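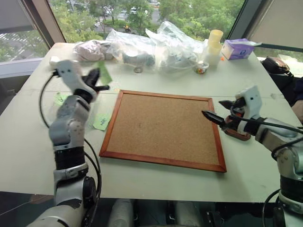 The Stonwood Centre reopened its notice boards to residents' groups in March, and this page records the work done since then to put them in good order. Every board in the building has been taken down, cleaned and checked before being returned to its wall. The boards are of one general pattern, cork within a reddish-brown wooden frame with mitred corners, and each is laid flat on a table while it is being dealt with. Notices are kept to one side. Green sticky notes are used for short messages between groups and are put back on the board to which they belong.

The work was arranged by Agnes Midtbø of the Bråten office, with advice on the frames from Mirjam Hubmann. It covers 14 boards on two floors, including the long board outside the Dolovville Room, which had not been moved for many years. Groups were asked to remove their own papers beforehand. Where this was not done, papers were placed in a folder at reception and may still be collected there.

Cork should be brushed lightly and never washed. Old pin holes close a little with time, and a board with a well-used centre can often be turned so that the wear is shared between the two ends. Frames are wiped with a dry cloth. Any corner that has begun to open is glued and left under a weight overnight.

Pins are stored apart from the boards – in a shallow dish or tray, never loose on a shelf or window sill.

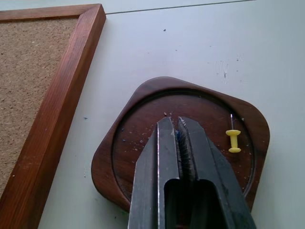

Bent pins are thrown away, and so are those with a split head. The remainder are returned to the board when it is hung, in the lower corner on the right, where visitors may help themselves. Groups are kindly asked to use one pin for a small notice and no more than two for a poster. Drawing pins and staples are not permitted, as they are difficult to remove and damage the surface.

Space on the boards is allotted by the Bråten office. Requests should give the name of the group, the size of the notice and the date on which it may be taken down. Notices without a date are removed at the end of the month. The Clulimau walking group and the evening language classes keep their present places beside the main stairs.

Questions about the boards may be left at reception or put to the office on extension 149.

Page last revised August 8, 2022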